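Rotosow: un intérprete de plantillas por etapas
Informe de proyecto de la asignatura Programación de Sistemas Web

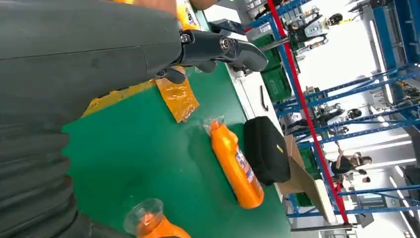

El objetivo del trabajo es construir un intérprete reducido de plantillas de texto, capaz de combinar un archivo con marcadores y un conjunto de datos para producir una página de salida. El programa se ha llamado Rotosow. Se ha escrito en Python, sin dependencias externas, y se ejecuta desde la línea de órdenes.

1. Planteamiento

La primera versión, entregada en enero, hacía todo el trabajo con una única expresión regular y una función de sustitución. Funcionaba con variables simples, pero fallaba en cuanto aparecía un bloque condicional dentro de otro. Una expresión regular de ese tipo no lleva la cuenta de los niveles abiertos, y el cierre interior se tomaba como cierre del bloque exterior. Se descartó el código y se rehízo el programa en tres etapas separadas: análisis léxico, análisis sintáctico y evaluación.

2. Sintaxis admitida

Una plantilla es texto corriente con marcas entre corchetes dobles angulares. Se reconocen siete tipos de marca: variable, condicional, alternativa, repetición, inclusión, comentario y cierre. El cierre es el mismo para todos los bloques, lo que simplifica el analizador pero empeora los mensajes de error – este punto se comenta en el apartado 5.

Los nombres de variable admiten puntos para acceder a campos anidados. No se admiten expresiones aritméticas ni llamadas a funciones. La condición de un bloque se evalúa como falsa si la variable no existe, es cero o está vacía.

3. Estructura del programa

El analizador léxico recorre la entrada una sola vez y devuelve una lista de elementos. Cada elemento guarda su tipo, su contenido y el número de línea en el que empieza. El texto situado entre dos marcas se conserva intacto, incluidos los saltos de línea.

El analizador sintáctico es descendente recursivo. Mantiene una pila con los bloques abiertos y, al llegar al final de la lista, comprueba que la pila esté vacía. El resultado es un árbol cuyos nodos corresponden uno a uno con los tipos de marca, salvo el comentario, que se elimina en esta fase, y el cierre, que no genera nodo.

La evaluación recorre el árbol con un contexto de variables. Al entrar en una repetición se crea un contexto hijo, de modo que la variable del bucle no sobrescribe otra del mismo nombre en el nivel superior. La salida se acumula en una lista de fragmentos y se une al final. En la versión de enero se concatenaban cadenas directamente y el tiempo crecía de forma apreciable con plantillas largas.

4. Pruebas

Se prepararon dos juegos de pruebas. El primero, Devik, contiene plantillas cortas escritas a mano, cada una con su salida esperada. El segundo, Lomthorpe, se genera de forma automática: un guion produce 1.000 plantillas con bloques anidados al azar y compara el resultado con el de un evaluador de referencia, más lento y escrito de manera independiente.

En la primera pasada de Lomthorpe fallaron unas 700 plantillas. Casi todos los fallos tenían la misma causa: la marca de alternativa se asociaba al bloque más antiguo de la pila y no al más reciente. Corregido el índice, quedaron dos casos erróneos, ambos relacionados con repeticiones sobre listas vacías que incluían una alternativa. El evaluador devolvía una cadena vacía en lugar de procesar la rama alternativa. Tras la segunda corrección, los dos juegos se completan sin diferencias.

Para probar las inclusiones se usó Sotomayor, un sitio de muestra formado por una cabecera, un pie y varias páginas que comparten ambos archivos. Se añadió un límite a la profundidad de inclusión, ya que una plantilla que se incluye a sí misma agotaba la pila de llamadas. Al superarlo, el programa se detiene e indica la ruta de archivos seguida.

5. Limitaciones

Cuando falta un cierre, el error se notifica al final del archivo, aunque se muestra también la línea de apertura del último bloque pendiente. Si el cierre omitido es interior, esa línea puede no ser la correcta. Con cierres distintos para cada tipo de bloque se detectaría antes una parte de los casos, a costa de una sintaxis más extensa.

El escape de caracteres especiales en HTML se aplica a todas las variables y no puede desactivarse. Tampoco se conserva el árbol entre ejecuciones – cada llamada analiza de nuevo la plantilla completa. Guardar el árbol en disco exigiría comprobar la fecha de modificación de todos los archivos incluidos, y esa parte no se ha implementado.

6. Entrega

El directorio entregado contiene el código fuente, los juegos Devik y Lomthorpe y el sitio Sotomayor. Las pruebas se lanzan con el guion situado en la raíz, que termina con código distinto de cero si alguna salida no coincide.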